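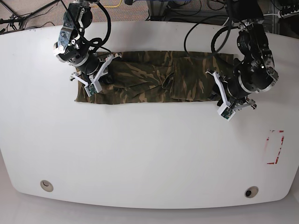 Folding Camo: Your Questions

I get a lot of mail about folding, and most of it lately is about camo. Pants, shirts, the big blankets people take to the deer stand. I'm Arnel, I run the little surplus and mending shop in Kendgate, and I fold this stuff all day long, so let's go!

Why do you fold everything long and flat?

It suits my shelves, mostly. They're wide and only 12 inches deep, so a long flat bundle slides right in and I can pull one out without the whole pile coming with it. If you have deep drawers at home, go ahead and fold it in half again.

How do you find the edges when it's all one busy pattern?

With your fingers! Woodland print is the worst for this, all those greens and browns and tans run together and you can't tell a hem from a fold. I run my thumb along until I hit stitching, then work from there. A light-colored table helps a ton too (I folded on a dark green blanket for years, don't ask me why).

The middle always bunches up on me. What am I doing wrong?

Probably nothing. Pockets, flaps and loops all add bulk, and the bulk has to go somewhere. Open it back up, smooth the flap down, and pull gently from both ends at once before you fold again. You'll still get a few creases and I leave them alone.

Should I iron it first?

I don't. Shake it out while it's a little damp from the wash and hang it overnight. If you have to iron, go low and do it inside out.

Does it matter what's on the loops?

Take off carabiners, keys, pins, anything hard. Tadeusz Chmielewska brought me a jacket from Dridport last January with a clip still on it and it had worn a hole clean through the layer underneath. Patched up fine, but still.

How many can I stack?

I stop at 20 for shirts. Pants I'd keep lower, they get slippery and lean.

Can I roll it instead?

Sure, for a duffel bag rolling is great. On a shelf they wander off on you.

Do you fold for customers?

If you bought it here, yes, no charge. Bring in your own laundry and it's 84 cents a piece, and please wash it first. We had more than 586 pieces come through before the last hunting season, so come early if you want it back the same afternoon.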